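Progress report to the Fledstead fund, August
Prepared by Silvana Rangel

Work on the Urkau example set continued through the period. The simulated bedroom is now in regular use, and Hongmei Cheng and Sihan Zheng are recording two-arm examples in it by remote control. We planned six task types for this stage. Three are ready for full recording — the others still need clearer written instructions.

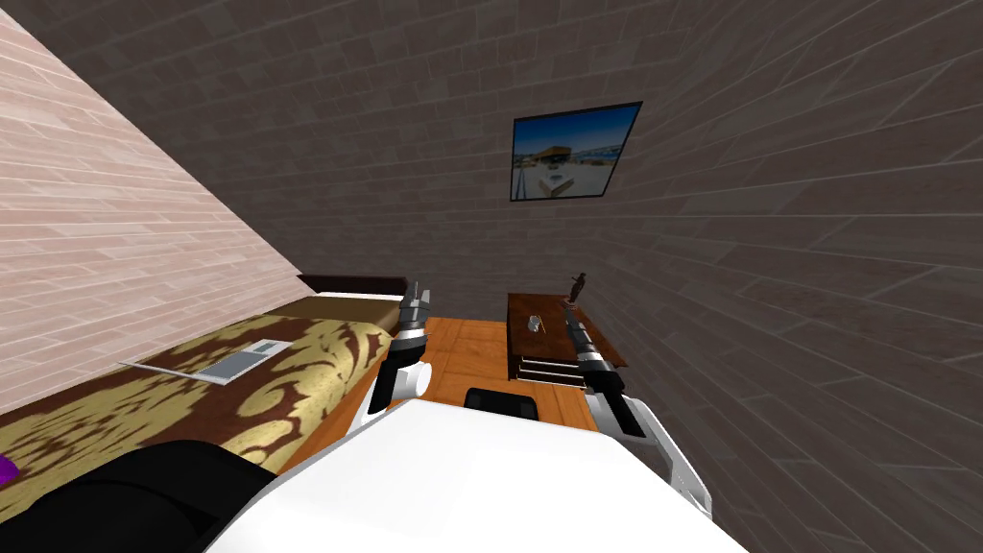

Guilan Deng reviews each recording before it goes into the training set. Recordings with long pauses are kept but marked, so that they can be left out of a training run if needed. Wall tiles and floor finish will be varied in the next version of the room, as agreed in our last call.

The main delay was in file export, which held up review for nine days. Aaliyah Arsenault has replaced the export script and the backlog is cleared. We are not asking for a change to the budget. The next report will include the first training results.

Recent items
Prins: notes on storage costs
Fidlow task list, second version
Fledstead reporting dates

This site uses cookies. Accept | Manage settings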